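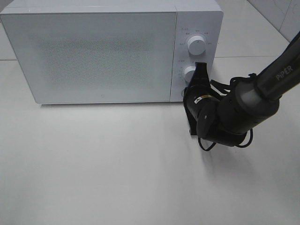
Edgars Lapiņa wrote to ask whether the notes cover microwaves with a keypad, as the one in his kitchen has no dials at all. They don't. Everything in this folder is for the two-dial kind, and a keypad set would need its own labels from the start.

Nusard: a set of short records on using a two-dial microwave

Contents

The set holds 86 records. Each one covers a single small job at the microwave: turning a dial, opening or shutting the door, putting a dish in or taking it out. Of these, 77 have been checked by a second reader. The rest are in the folder called unchecked and should be left out if you want clean labels.

Layout

records/ one text file per job
unchecked/ same format, not yet read by a second person
words.txt the list of allowed names for parts and actions
changes.txt what was altered and when

Names for parts

We write "upper dial" and "lower dial" throughout. Earlier files said "power knob" and "timer", but makers put these in different orders and people filled in the wrong one. Natália Esteves went through the old files in May and changed them all. If you find a "knob" anywhere, please report it.

"Door" means the whole front panel that swings. "Control panel" means the strip with the dials on it.

How a record is written

First line: the job, in plain words (turn lower dial to the right).
Second line: where the door is at the start, open or shut.
Third line: what is inside, or "nothing".
After that, the steps in order, one to a line. A dial turned past the mark and brought back counts as 2 steps.

Leave a line blank if you don't know. Please don't guess the dial setting from the length of the job.

Known problems

Small printing round the dials is hard to read in some of the material, so settings are given only where the labeller was sure. Dishes are named loosely: "bowl" covers anything with sides, "plate" anything without. Ott Žukauskas has asked for a separate word for mugs, and this will go in with version 3.

There are no records of cleaning the inside or taking out the turntable.

Corrections

Send the file name and the line you think is wrong to Povilas Lukoševičius, with the wording you would use instead. Changes to words.txt are held over until the next version so that file names stay the same in the meantime.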